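Section 9. Setting up the Conex whole-room dehumidifier

Read all of this before you plug in. Saves a call to Prollham support.

Before you start
Leave the unit upright 16 hours after delivery. Oil in the compressor needs to settle. Shipped on its side? Same wait, no shortcuts.

1. Pick a spot on a level floor, 9 inches clear on every side. Not behind a couch.
2. Slide out the bucket. Pull the foam block from under the float. Easy to miss.
3. Push the bucket back in until it clicks. Bucket light should go off.
4. Plug straight into a grounded wall outlet. No extension cord, no power strip.
5. Press Power, then set humidity to 50%. Fan starts right away, compressor takes a few minutes — thats normal.

CAUTION: Unplug before you touch the coil or the drain port.

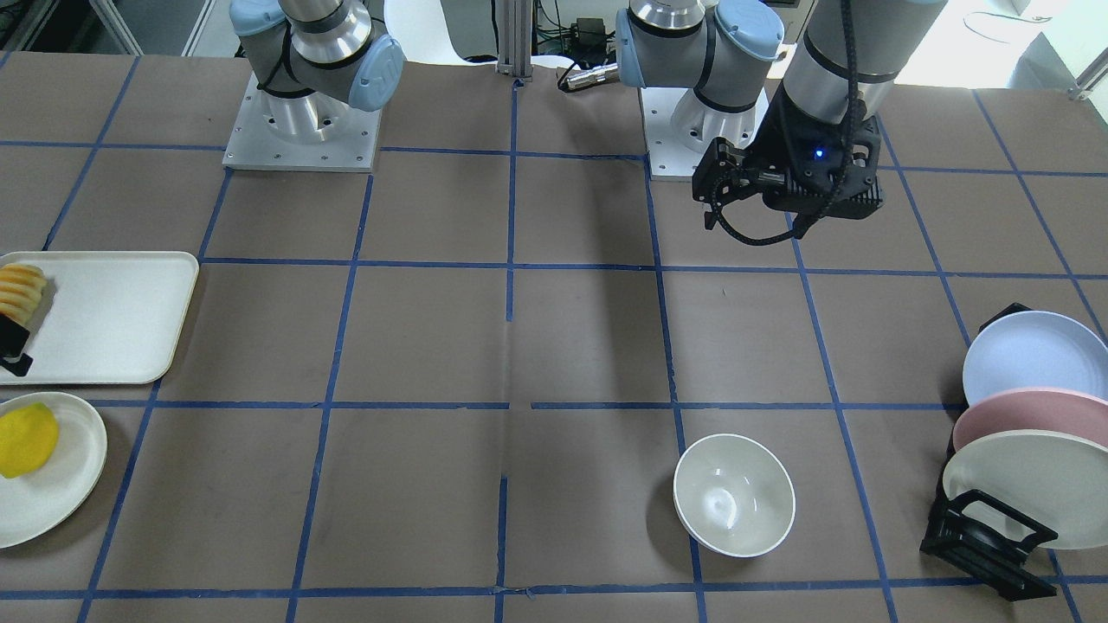

6. For continuous drain, unscrew the rear cap and keep it somewhere. Thread on a garden hose, hand tight only.
7. Run the hose downhill to a floor drain. Any hump in the line and water backs up into the bucket.
8. Check the fitting for drips after an hour. Dripping? Take it off, reseat the washer, try again.

Note: the Brenen pump kit fits this model. The older Halász kit does not — diffrent thread.

Filter
Rinse every two weeks in lukewarm water. Air dry completley. Never run the unit without it.

Code E4 means bucket full or not seated. Code E7, coil too cold, so move the unit somewhere above 41°F and let it defrost. Any other code, switch off and see Section 12.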